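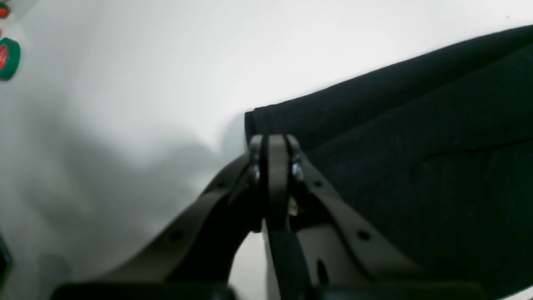

Equipment Planning Report, Folding Cell
Second report under the Bomden small equipment award, covering the period through February

We are further along than we expected to be at this point, and most of what follows is good news. When we wrote the first report we had a table, two arms and a long list of things we thought we needed. The list is now shorter and better argued, and we would like to spend the rest of the award differently from the plan you approved. The changes are set out below, with what we learned that led to each one.

Where the work stands

The cell works on garments with two arms over a white table. We began with flat cloth, then moved to T-shirts, mostly dark ones. Dark shirts are the harder case for our cameras and we wanted the hard case early, before any money went out the door on sensors. That was a good decision! In the first month we ran 300 practice folds and kept notes on every one that needed a person to step in. Most of the trouble came in the first few seconds, at the pick. Once two corners are held properly the rest of the fold goes far better than we had dared to hope.

This changes what is worth buying. The original budget put the largest share into a bigger table and a faster controller. Neither would have helped with the pick. The money should go to the fingers, the wrist cameras and the cabling, in that order.

Grippers and fingers

The plastic fingers have been a pleasant surprise. They are cheap to replace, they are gentle on knit fabric, and we can try a new tip shape in an afternoon. Trusside quoted us for a machined metal set early on, and we have decided against it for now. We would like to move that line into a stock of spare plastic parts, enough for 200 hours of running on each arm, plus fasteners. Small screws at the pivot are the part we check most often, and we now go over them at the start of each session.

We also tested a soft pad for the finger tips from Paucar. It grips thin cotton well but picks up lint and has to be wiped often. We have asked them for a second sample with a smoother face and will report on it next time.
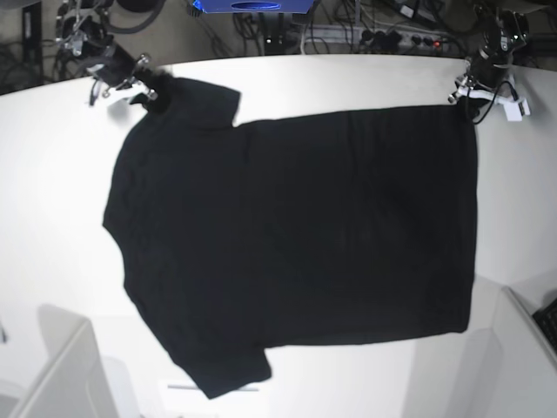 Report prepared by the Project Lead, Garment Handling

Two-arm stretching

Holding a shirt by two points and pulling the edge taut between the arms is the move we are proudest of. It takes out a lot of the wrinkling before the first fold is made, and it gives the camera a clean outline to work with. A black shirt on a white table reads very well from above. Up close at the wrist it is another matter, and a dark fold against dark cloth is still easy to miss. Better light at the wrist is the cheapest fix we know of, so two small lamps have been added to the request.

Table size was a worry in the first report. We had assumed adult shirts would need a wider surface, and we priced one. After a month of work we are happy to drop that item completely. The present table takes the shirts we are using, and a wider one would push the arms toward the end of their reach.

Cabling and power

This is the least exciting section and the one I would most like approved. The wiring grew as the cell grew. Cables run down the arms and across the floor behind the table, and power comes from a strip on the floor. It does the job for testing, but I don't want to add a third camera to it. The plan is a raised tray behind the table, a wall-mounted power unit and proper sleeves for the arm cables. Ilerix has quoted $794 for the tray, the power unit and the sleeves together, delivered. We would do the fitting ourselves over two days when the cell is idle.

Changes to the budget

Removed: larger table, machined metal fingers.
Put off until next year: faster controller.
Added: spare plastic fingers and fasteners, two wrist lamps, cabling and power work.
Unchanged: replacement wrist camera, garment stock, software support.

The total stays inside the original award. We expect a small amount to be left over, and would ask to hold it for gripper pads if the second Paucar sample turns out well.

What we got wrong

We underestimated setup time. Putting the garment back to a fair starting position between runs took longer than the fold itself in the early weeks - something we should have seen coming. We have since written a short start-of-run routine and it has helped a great deal. We also ordered too few shirts. They soften with handling and a soft shirt behaves differently from a new one, so the next order will be for 100, in three fabric weights and with some light colors mixed in.

Next period

The spare fingers come first, then the cabling, then the lamps. After that we want to run the same set of practice folds again and compare the notes side by side with the first month. Long sleeves are next on the list of garments, and the team is eager to get to them.

Decision needed from Bomden: approval of the revised budget lines above. The Ilerix quote is good for six weeks. The spare parts can be ordered the same day we hear from you, and the other items do not depend on one another, so a partial approval would still let us keep moving.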